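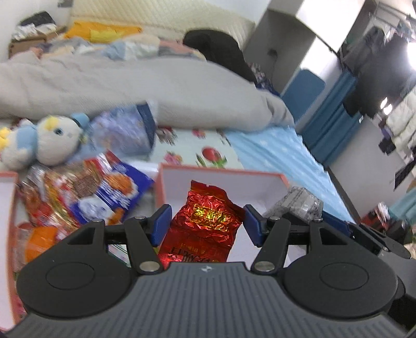
Figure 2. Jaws of the hand-held gripper at a red foil packet, with the second unit entering at right.

Print this article | E-mail this article | Shares 11 | Comments 2

4.2 Pad upkeep and jaw alignment

The Onesside gripper comes with a short service sheet that asks for the finger pads to be wiped daily and replaced after 200 grasps. We followed the sheet at the Londgate site and ignored half of it at Estdale, where pads were wiped but left on until an operator complained. We are not convinced the replacement interval means much. Pads taken off on schedule at Londgate looked and measured much like new ones, and the Estdale pads were still in use at over 200 grasps with no change we could tie to wear.

Alignment is another matter. The two pads have to face each other squarely, and thin foil shows up a bad setting quickly. In Figure 2 the left pad overlaps one edge of the packet while the right pad meets a corner. A single view of this kind says nothing on whether the grasp held, and we would caution against reading it as evidence either way. Wrinkled packets rarely offer two flat faces, so uneven contact may come from the packet, the linkage, or the operator's wrist.

Bárány procedure, as we received it, blames the linkage every time. It calls for the pivot screws to be tightened whenever contact looks uneven. We did this through most of July and made things worse. Overtightened pivots gave a stiff closing motion, and operators squeezed harder to make up for it. We then backed the screws off, checked the pads against a flat gauge with the jaws closed, and touched the screws only if the gauge rocked. Complaints dropped, although the operators had also had more practice by then and we cannot separate the two.

Cleaning the linkage openings took longer than the sheet suggests. Lint from bedding collects there, and a dry brush pushes it further in. We used tweezers.

Search this journal: enter keyword or author Go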